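6.3 Fingertip pads: checking and refitting

Applies to the Erkine three-finger gripper as fitted in the Drumley cell. Last revised 2026-10-26 by Teodor Bucur.

The supplier's sheet gives a pad life of 258 hours. Treat that as a sales figure. Our logs do not back it up, and the counter keeps running when the gripper is idle. Check the pads by eye and by hand before every cloth-handling session.

1. Park the arm and press the stop button. The "safe" light on the pendant only tells you what the software believes.

2. Take any cloth out of the fingers by hand. Do not open the gripper from the pendant to drop it.

3. Push each pad sideways with your thumb. If it shifts, the plate fastener has backed off.

4. Remove the fastener, clean the hole, and refit it by hand. Tighten a quarter turn past snug.

5. Run test 795 and watch the fingers close. A pass on the screen with a pad out of line is a fail.

CAUTION: Keep hands clear of the fingers while test 795 is running. The slow mode is slower, but it will still pinch.

NOTE: Sevidura sells a self-aligning pad for this gripper. Senan Mac Mathúna tried 2 sets in March and went back to the standard ones. We have seen no reason to reopen the question.

Pad covering wears before the plate does, whatever the life counter says. Look at the fuzzy black fabric on all three pads, paying most attention to the edges where it meets the metal. With soft, fleecy cloth like the yellow piece bunched against the pads here, pull the folds away first, or you will be judging a pad you can only half see. Replace any pad with a bald patch.

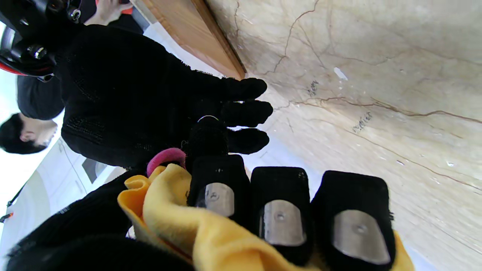
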